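Chapter 3: Counting What Is Buried
By Charoen Limsakul
March

Every army that digs a bunker hopes for two things: that the enemy will be impressed by it, and that the enemy will not find the door. These aims do not sit well together. The fortress at Bandik was advertised at 300 shelters, while the engineers' own ledger gave 316, and historians have been arguing over the spare 16 ever since.

This chapter is concerned with decoys, by which we mean shelters that hold nothing and are guarded as though they did. A good decoy needs sentries, a road and a steady supply of tea. A poor one, such as the pair at Kaewsai, has grass growing across its gate.

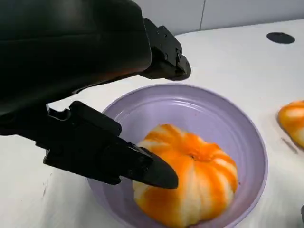
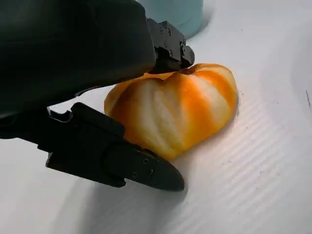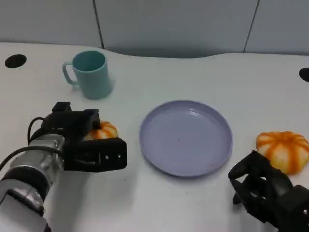
Fig. 3.2. Objects on a white tabletop.

We begin with the planner's sum - what a false shelter costs against the missile it may waste - and move on to inspection, where the sum usually goes wrong. Readers who skipped Chapter 2 should go back for the section on blast doors.

© Barkico Textbooks. Contact us | Back to top
This site uses cookies. Accept | Manage settings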